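Ticket : la retransmission du conseil de Gescombe coupe au bout de 16 minutes
Catégorie : site citoyen / vidéo et comptes rendus
Ouvert le 24 janvier 2018
Statut : résolu (avec une réserve, voir tout en bas)

Bon, j'ouvre ce ticket moi-même parce que j'en ai assez de répondre aux mêmes messages chaque matin ! Je tiens le blog qui suit le conseil municipal de Gescombe, j'y publie le son et l'image des séances plus mes notes, et la dernière séance (celle du vote sur la piscine de Futach, donc forcément celle que tout le monde veut voir) s'arrête net au bout de 16 minutes. Juste au moment où l'opposition demande une suspension. Vous imaginez les commentaires : on m'a déjà accusé de censure, dans un sens et dans l'autre.

Ce que je constate chez moi : la page s'ouvre, la vidéo démarre, le son est bon, puis tout se fige et le lecteur Gravura affiche « flux interrompu ». Si je recharge, ça repart de zéro et ça recoupe au même endroit. Sur téléphone c'est pareil. Le compte rendu écrit, lui, s'affiche normalement, sauf que le tableau des votes est vide — j'y reviens.

Premier essai : vider le cache, changer de navigateur, redémarrer la box. Rien du tout. Je le note pour qu'on ne me le redemande pas.

Deuxième essai : j'ai repris le fichier d'origine sur mon disque et je l'ai lu en entier, sans passer par le site. Il est complet, la suspension y est, le vote aussi, et même les dix bonnes minutes où le micro du maire est resté ouvert pendant la pause (je les couperai, promis). Donc le problème est du côté de l'envoi ou du lecteur.
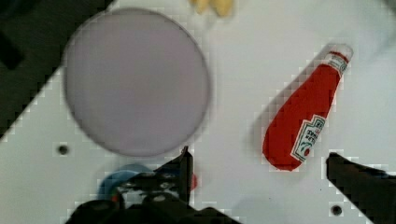 Troisième essai : j'ai renvoyé le fichier, cette fois avec le câble réseau et pas en wifi. La console annonce 2,333 Go reçus, ce qui correspond exactement à ce que j'ai sur le disque. J'étais tout content, j'ai relancé la lecture... et coupure, au même endroit, à la seconde près. Du coup j'écarte la connexion.

J'ai écrit à l'hébergeur, Ingvarsson, qui m'a répondu assez vite. D'après eux le fichier est intact sur leur serveur et ils me demandent de regarder les chapitres. Et là, j'avoue que j'ai eu un petit doute, vu que depuis novembre je découpe chaque séance en chapitres, un par délibération, pour que les gens puissent aller directement au sujet qui les intéresse. C'est beaucoup de travail mais les lecteurs adorent !

Quatrième essai, donc : j'ouvre le fichier des chapitres. Celui de la piscine s'appelle « Délibération 10 : Futach, financement / 2e lecture ». Avec une barre oblique en plein milieu. Le lecteur la prend pour un changement de dossier, cherche la suite de la vidéo dans un dossier « 2e lecture » qui n'existe pas, et abandonne. J'ai remplacé la barre par une virgule, enregistré, rechargé : la séance passe en entier. Je l'ai regardée jusqu'au bout pour être sûr, y compris le débat sur le stationnement, c'est vous dire. 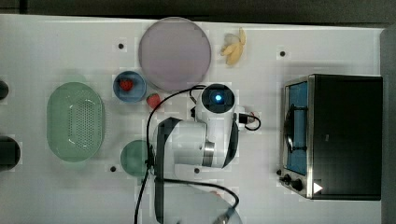

Restait le tableau des votes. Même famille de panne, à mon avis : il va chercher le nom de la délibération dans le fichier des chapitres, et comme j'ai corrigé d'un côté seulement, les deux noms ne correspondaient toujours pas. J'ai recopié le nouveau titre dans la feuille des votes et les colonnes pour, contre et abstention se sont remplies toutes seules.

Pour ceux qui ont le même lecteur (je sais que deux ou trois autres blogs de conseil l'utilisent), voilà ce que je ferais dans l'ordre :
Ouvrir le fichier des chapitres et chercher les barres obliques dans les titres.
Les remplacer par une virgule ou un tiret.
Reporter exactement le même titre dans la feuille des votes.
Recharger la page en navigation privée.

La réserve maintenant. Le compteur de vues est reparti à zéro quand j'ai renvoyé le fichier. On en était à quelque 673 lectures, toutes incomplètes évidemment, et Ingvarsson me dit que l'ancien chiffre n'est pas récupérable. Tant pis, je survivrai. Plus embêtant, les liens partagés avant la correction ouvrent encore l'ancienne version chez certains lecteurs — si c'est votre cas, repassez par la page d'accueil et cliquez sur la séance depuis la liste.

Je laisse le ticket visible jusqu'à la prochaine séance et je vérifierai les chapitres avant de publier. Si ça coupe encore chez vous, donnez-moi l'heure affichée dans le lecteur et le titre du chapitre en cours.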